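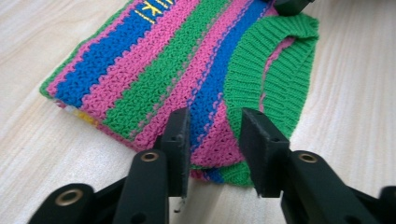 Mebrat Tufa has folded the same striped knit garment so many times that she no longer looks at it. She looks at the gripper in her hand, two black plates on a jointed linkage, and at the clock.

"People think I'm teaching the robot," she says. "I'm making recordings. Whether anybody learns from them is a separate matter."

Tufa works for Stamero, a small outfit in Emutville that sells demonstrations of household chores to companies building robot arms. There is no arm in the room where she works. She does the task herself with the hand-held tool, and the recording is supposed to carry over to a machine later. I asked how often it does.

"Depends who you ask," she says. "The sales side has one number. I've never seen how they got it."

She is harder on knitwear than on anything else. A cotton shirt keeps a crease, she says, but a thick knit springs back, and the ribbing around an opening rolls just as the fingers close. "With my own hands I feel that. With this I feel almost nothing, and the recording gets even less."

Her supervisor, Eduardo Tagle, is more hopeful, though not by much. He came from Rultby, where operators drove a real arm by remote control from the next room. A good operator there got through 20 folds in a shift. With the hand-held tool Tufa does 40 before lunch.

"So it's faster," Tagle says. "Faster at what, fair question. On the remote rig you knew the arm could make the move, you'd just watched it. Now a person does something clever with the wrist and we find out in September that the arm can't bend that way."

Does he throw those out? Some of them. Reviewers mark 5 in every batch of 20 for a second look, he says, and the rest go through.

Tufa thinks the bright stripes help, or she used to. A client asked for a plain gray sweater last month and the folds came out much the same to her eye. What the client's robot made of them she hasn't heard.

"I'd like to see it fold one," she says. "Just once - a sweater it hasn't met."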